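Visita ao centro de operações de segurança da Vollholm

Cheguei às nove e saí já depois do almoço, com o caderno cheio e uma vontade enorme de rever os nossos próprios procedimentos! A Vollholm abriu as portas do seu centro de operações a um grupo pequeno, e quem nos recebeu foi Joaquim Loureiro, responsável pela resposta a incidentes.

O que mais me impressionou foi a triagem. Entram 2.983 alertas num dia normal e a equipa da manhã trata-os por turnos curtos, de duas horas, com passagem escrita — nada fica só de boca. Vimos um exercício de phishing dirigido à contabilidade (facturas falsas, muito bem feitas) e a Shireen Mathebula mostrou como isolam um posto sem deitar abaixo o resto da rede.

Gostei também da parte dos registos. Guardam 600 dias de histórico e pesquisam-no com o Kalinowski, uma ferramenta interna que responde mesmo depressa.
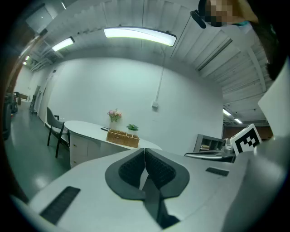
Perguntei pelas contas de serviço antigas, o meu tormento de sempre. Tinham 1.196 e estão a fechá-las departamento a departamento, começando pelas que ninguém reclama ao fim de um mês. Vou copiar a ideia já na terça-feira!

Há nova visita em Fevereiro e as inscrições fazem-se com a Maëlle Després.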